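Ticket status: Open
Opened: Monday, August 2, 2021
Subject: Monthly fee charged two times, and transfer still pending
Account type: Plurkelberg Everyday Checking
Branch: Darnach

Customer message:

Hello. I write to you again, as my first message from April was closed without an answer. My account has a monthly fee of 3 dollars. In the last statement this fee is there two times, on the same day and with the same text. I would like to have one of them returned.

The second problem is bigger. I sent a transfer of 990 dollars from my checking to my savings at Mabuza. The money left the checking account, but in the app it says "pending" and at Mabuza they do not see it. I called them and they told me that the sending bank must look for it.

What I tried already:
Logged out and in again — same status.
Looked on the website in place of the app. The website shows the transfer as "completed", so the two do not agree.
Checked the account number of the savings, digit by digit. It is correct.
Called your phone line. I waited a long time and then the call was ended.

Reply from Oltirari Support Desk:

Thank you for your message. We can see the double fee and have asked for a refund of 3 dollars. For the transfer, please send us the trace number from your statement.

Customer message:

Thank you for the quick answer. The trace number on the statement ends in 143. The full number I have put in the secure form, I do not want to write it here. 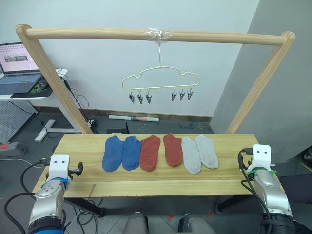
Please also tell me if the low balance charge will be taken while the transfer is missing. My balance is now under the minimum only for this reason, and I think it would not be fair to pay for it. I can be reached by email in the evening.

Reply from Oltirari Support Desk:

We received the form and sent it to the transfers team. A hold on the low balance charge was placed today. The ticket stays open until they answer.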